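January 13, 2025

The fruit table, again

I promised Wing-sze I would write something about the toy fruit before the month got away from me, so I've made a pot of tea and I'm going to try. Those of you who have been reading since the early days will remember the wooden cake set and how that went (I still find a cherry now and then).

When we set up the little pretend store at Jirevstead, I thought the fruit would be the easy part. You buy fruit, you put it out, people shop. Then Ulises came home with a second batch, and Chia-hao's mother sent over a bag from her attic, and before long we had all kinds of peaches and pears and things I had to ask the names of. Wai-kit is very fond of the star fruit. I'm a plum person myself, always have been, real or otherwise.

So we spent an afternoon spreading it out on the gray table and deciding how it ought to live. The pale blue basket was my one firm opinion – I like a basket with slots in the side, it's light to carry and the crumbs fall straight through.

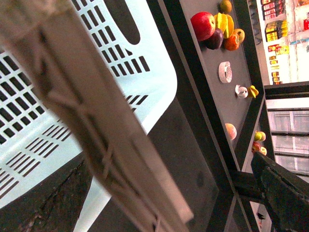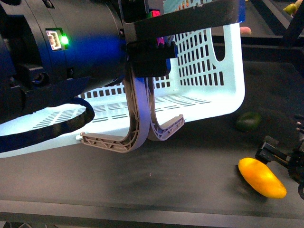
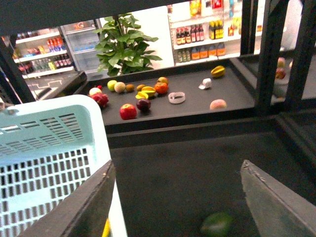
My first thought was to sort by color, all the reds together and then the oranges and yellows, the way my aunt used to arrange her buttons. It looks lovely for as long as it takes a child to walk in. Ngan-ling wanted to sort by kind, which sounds sensible until you get to the fruits none of us can agree on. We had a long talk over one that I say is a persimmon and she says is a tomato, and I'm afraid we haven't settled it.

What we do now is much looser. The big familiar things, apples and bananas and pears, get spread out where small hands can reach them, with plenty of room between. The smaller ones go wherever there's a gap. The basket stays at the side, because if you put it in the middle everybody reaches over it and somebody's sleeve takes the peaches along. And I've stopped fussing over the tape, which wanders onto the fruit table no matter which drawer I give it!

Washing is still a sore subject. I do mine in warm water with a drop of dish soap and lay them on a towel overnight, and I don't scrub the painted blush on the peaches, having ruined one that way in April. Chia-hao thinks a damp cloth is plenty. If any of you have a good way of getting sticky fingerprints out of the bumpy ones, please leave me a comment, I would be so grateful.

Next time I'll try to get to the pretend bread. Wai-kit has ordered 11 rolls and there isn't a shelf for them yet.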